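Lastis Garment Handling Project
Progress report for the Genent program office
Prepared by Kittipong Nuchit, data collection lead

The pictures come from the collection cell and show work on green items.

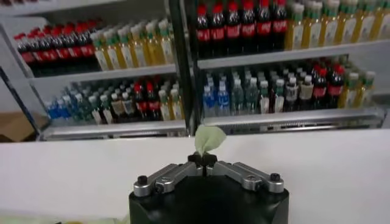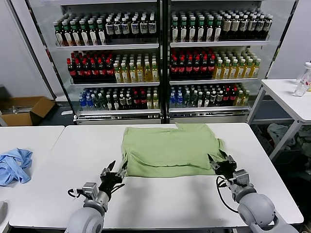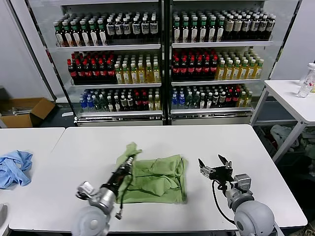
Vetau, June

Dear Ebise,

I send you the report for the second period of the grant. It covers the recording of demonstrations, the checking of them, the first training run, and the points where I need a decision from your side. The spending table goes separately from our finance office, as in the first period.

1. Recording

At the close of the period we have 3,209 accepted demonstrations of cloth handling with the two-arm station. One demonstration is one complete attempt by a human operator, from the first movement of the arms until the operator releases the cloth and marks the end. The operator guides both arms and we store the joint positions, the gripper opening and the camera images together, with one common clock.

The tasks are still the ones in the work plan: take hold of a corner, spread the garment, fold it, and move it to the side. We wrote in the plan that the first two would be easy and could be finished early. This was too optimistic. Taking hold of one layer of thin fabric without taking also the layer under it is the most difficult part for our operators, and the recordings of this task are the ones we refuse most often.

We have 13 trained operators now. Each one passes a half day of practice before their recordings are counted. In the first period we let new operators record from the first hour, and a part of that material had long pauses and many small corrections. We keep it in a separate folder and do not train on it.

2. Checking

Every demonstration is watched by a second person, who accepts it, refuses it, or sends it back with a question. During the period 900 demonstrations were refused. The main causes are a garment that slipped out of the fingers near the end, a camera that lost images, and a wrong task label. The wrong labels are the cheapest to avoid, and the recording program now shows the task name in large letters before the operator can start.

I want to be open about one disagreement. Our partner Lamptey, who trains the model, would like to receive also the failed attempts, marked as failed. My own opinion was that they bring confusion. After the discussion on Thursday we agreed to keep them with a clear mark and to let Lamptey try both ways. The storage cost is small.

3. First training run

Lamptey trained a first model on the spreading task only. On garments which were in the training set it reaches a corner and lifts it in most attempts. On garments it has not met before it is clearly weaker, and it often closes the fingers a little above the fabric. I do not give a percentage in this report — the test was short and was made with only one operator present, so the number would look more certain than it is. A proper test is planned for the next period, and the protocol is written already.

The lesson for us is that we need more variety in the garments, before we need more hours. The starting position is also important. Operators have the habit to put the cloth down in nearly the same way each time. We now ask them to drop it from shoulder height between attempts, and a checker looks at the first image of each recording to confirm this.

4. Delays and equipment

We lost working days while we waited for replacement finger pads. The old pads became smooth and the grip on light fabric was not reliable any more. We have now a stock of pads and a rule for changing them at fixed intervals. We also changed how we calibrate the wrist camera: it is done every morning at 8:30 and the result is saved with the recordings of that day.

The second station is not running yet. The arms are delivered and the mounting is finished, but the safety inspection was moved by the inspector. Until it is passed we run the first station in two shifts.

5. Decisions requested

We ask for your agreement on 2 points. The first is to move the remaining money from the travel line to garments and finger pads. The second is to shift the delivery of the folding set by one month, so that it can include recordings from the second station. The spreading set stays on its original date.

If you wish to visit, please come in the afternoon, when the shifts change and it is possible to speak with both teams. I can also send the checking rules and the test protocol, which are too long to attach here.

With best regards,
Kittipong Nuchit
Lastis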